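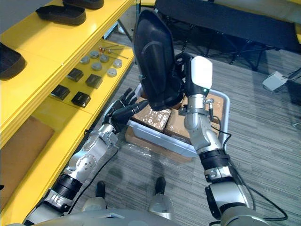 How do I keep small parts from wandering around on open metal shelves?

posted by gluepot_annie, 7th August

I run the back room for a little shoe and bag repair business in Unholm and I've finally gotten rid of the old wooden cupboards. In their place I have two Jorkireck shelving units, the open kind with flat metal shelves and no lip at the front. I love them for boxes. For everything else they're driving me nuts! Heel blocks, metal discs, pins, spare soles, all of it slides or rolls, and whenever somebody bumps a leg of the unit I'm down on the carpet with a magnet.

The other half of the problem is the boxes. Our stock comes in from a supplier in India, in cardboard boxes wrapped in clear plastic, and I never know if I should strip the plastic off before I put them away or leave it on. Right now they live in plastic trays on the floor, and I'd like the floor back. I have up to 23 boxes on hand at a time and not a lot of money to spend. What would you do?

heelandtoe
Accepted by the person asking

Put the small stuff in trays with a raised rim and treat the shelf as a place for trays, never for loose parts. That one change fixed it for me (I do bags and belts, so for me it was buckles and rivets, but same headache). I use shallow light-colored ones because dark parts show up so much better against them, and I can pull the whole tray down to the bench, take what I need and slide it back up.

A few things I learned the slow way. Measure the depth of the shelf before you buy anything, and measure between the uprights too, not the outside of the unit. My first set of trays stuck out past the edge by maybe the width of a thumb and I caught my sleeve on them every single day until May, when I gave up and bought the right ones. Put a strip of rubbery drawer liner under each tray so it stays put. Anything round goes in a divided tray or in a tub with a lid, and pins go in a tub with a lid no matter what, please, especially if you have carpet!

Soles I'd stand on edge like records, left and right together, with a bookend at each end. If they're molded and don't stand well, lay them flat and nest them, but don't put anything heavy on top or they'll take a set and you'll be swearing at them later.

On the boxes: leave the plastic on until you open one. It keeps the dust off and the cardboard stays a lot cleaner. Write what's in it on a piece of masking tape and stick it on the end that faces out, since marker smears right off shiny wrap. The only time I'd strip it early is if you see fogging on the inside, and then I'd unwrap the lot and let it air for a day or two before shelving it.

Heavy boxes at the bottom, by the way. I know you said you want the floor back, but the lowest shelf is nearly the floor and it makes the whole unit steadier.

mr_grommet

I just screwed a strip of wood along the front of mine. Works fine. Looks ugly.

pattyinthebasement

I agree with most of what heelandtoe said, but I'd go at the bumping first. Is the unit fastened to the wall? Mine are the same make and there's a hole near the top of each back leg for a bracket. On carpet they rock more than you'd think, so I set each leg on a square of plywood and then bracketed it. After that I could knock into it with my hip and the tubs barely rattled.

Also check the weight limit before you move all those boxes up off the floor. My shelves came with a little card saying 238 pounds per shelf, spread evenly, but yours may be a different size, so look for your own card. I weighed one full box on the bathroom scale and multiplied. Took five minutes and I slept better.

For trays, try a restaurant supply place before a storage store. I got mine at Mancuso on the clearance rack and they're tougher than the ones sold for closets. They only had gray but who cares.

gluepot_annie

Thank you all! Found the bracket holes, had never noticed them. I'm ordering rimmed trays and liner tonight, and the pins have already gone into an old peanut butter jar. Patty, my card says 600 for the whole unit and nothing about each shelf. Do I just divide that by the number of shelves?

pattyinthebasement

I wouldn't, the makers don't always work it out that way. Send them the model number and ask. Until you hear back, keep the boxes low and put the soles and trays up top.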